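Can a machine do the dishes yet? (or anything)

Home Automation > General chat
Page 1 of 1

slotb_wrench
Original poster

Ok so my brother in law sent me another one of those clips, robot folding a towel, "five years and you'll never do laundry again". He sent me one in June too. Same towel probably.

Want to hear from people who work near this stuff. Not the news version. Can a machine do ONE household chore, start to finish, in a house it has never seen? Or a shop chore, I run a small cabinet shop and would pay real money for something that sweeps and sorts offcuts.

pinecone_dad

Dishwasher. Washing machine. Been doing chores since my grandma's day. Next question

slotb_wrench

Loading it is the chore though. The box with the water in it is the easy part

tamarack77

I do the test bench on a small project, we call it Sundari. Arm, play kitchen, blocks. Short answer is no. Longer answer – it can do a piece of a chore. Pick the yellow block out of the sink. Put the green one in the pot. People laugh at the toys but picking one thing up near a faucet without whacking the faucet is most of the job right there.
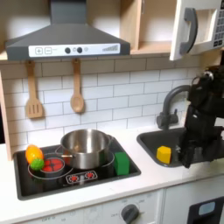
We did 3,000 tries at jobs like that since spring and 2,662 came out the way we wanted. Sounds great till you think about it as plates. Would you keep a dishwasher guy who messed up that often? And that's one kitchen, same lights, same pot.

pinecone_dad

338 plates on the floor lol

tamarack77

Not all drops. Alot of them it just stops short and grabs air. Then thinks it's done and goes to put nothing in the pot, very confident

mrs_gantry

Going to disagree with the gloom here. I'm in packing, we run a Nostum cell on the night shift, it picks mixed parts out of a bin and it's better at it than I was. Not faster. Better at 4 am, which counts. So "shop floor chores" yes, today, if you build the floor around the machine.

slotb_wrench

Build the floor around it is my whole problem. I've got 20 feet of bench and a dust collector that's older than me

mrs_gantry

Then buy a cart with bins and make your guys drop offcuts by size. Half the sorting is gone and no robot needed

slotb_wrench

you haven't met my guys

Ertürk

Mrs_gantry is right about the cell but it's a different animal. Bin picking, the bin is bolted down, the light's bolted down, and a person comes when it faults. Kitchen has none of that. Wet glass, a sponge under a bowl, kid's spoon jammed in the drain. I'd say shops in a few years, homes a lot longer. Vacuums don't count, they just bump into things politely.

pinecone_dad

mine ate a sock on 24th December and sat under the tree beeping till somebody fished it out. So no, doesn't count

Sosisico

Hard disagree w/ Ertürk. Homes will come sooner then you think. You don't need it perfect, you need it slow and cheap and not breaking stuff. I don't care if it takes 3 hours to clear my counter, I'm asleep.

Ertürk

"not breaking stuff" is carrying that whole sentence

tamarack77

Slow is fine by me too. What gets us is small changes. Shove the camera over a bit and the numbers drop. A shiny pot is bad, it's full of reflections and the arm's idea of where the rim is goes funny. Swap the metal pot for a dull one and it does better, but people own metal pots.

Sosisico

so train it on more pots?

tamarack77

We are. It's slow. Somebody has to set it all back by hand after each go – block in the sink, block on the stove, step back, start. I have put that green cube on that cooktop more times than I've cooked dinner this year.

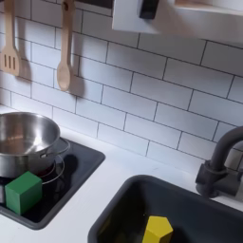 Reply from slotb_wrench (original poster)

Ok so what I'm hearing: no for the house, maybe for the shop if I change the shop. Going to price the cart with bins. Mrs_gantry if you have the make of yours send me a message pls

mrs_gantry

Will do. Get the one with locking wheels

pinecone_dad

still say dishwasher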